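Rechercher un article, une marque… OK

Cuit-vapeur Keskinen : la brioche sans la buée

Par Elaine Batista, novembre

J'ai longtemps cuit mes brioches dans un panier en bambou Nidari qui sentait le placard de grand-tante. Le Keskinen promettait mieux : inox, panier perforé, couvercle « à condensation maîtrisée ». Maîtrisée par qui, la notice ne le dit pas.

Premier essai avec une pâte un peu trop levée. Cuisson en 14 minutes, contre 13 annoncées, je ne vais pas écrire à la direction. La mie est fine, le dessous ne colle presque pas, et le couvercle goutte quand même, mais sur les bords. Mon voisin de palier, Eino Halonen, en a mangé trois avant de déclarer qu'il n'aimait pas la vapeur.
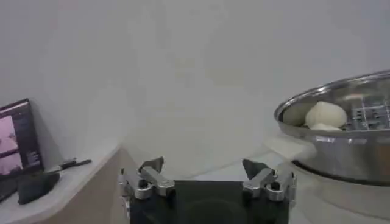
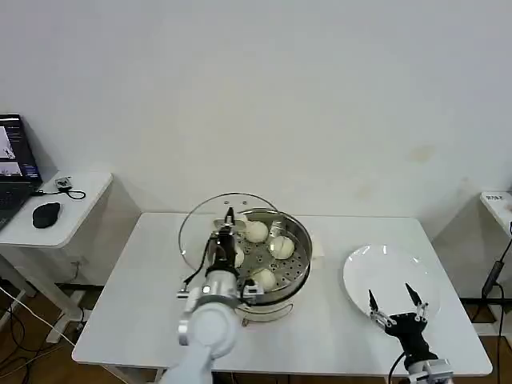
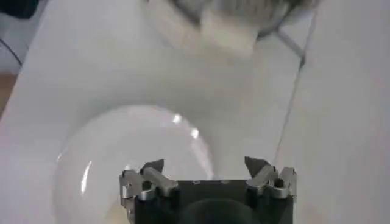

Sur la deuxième photo, les brioches dans le panier perforé.

Côté reproches : la poignée chauffe, le fond se tache à l'eau calcaire et le nettoyage des petits trous relève de la dentelle. Le modèle Narnberg, plus lourd, s'en sort mieux au lave-vaisselle, mais il coûte 57 euros et occupe un placard entier. Le Keskinen se glisse derrière les casseroles, où il a d'ailleurs passé tout le mois d'octobre.

Je le garde. Le bambou sert à ranger les oignons.

13 commentaires · 57 partages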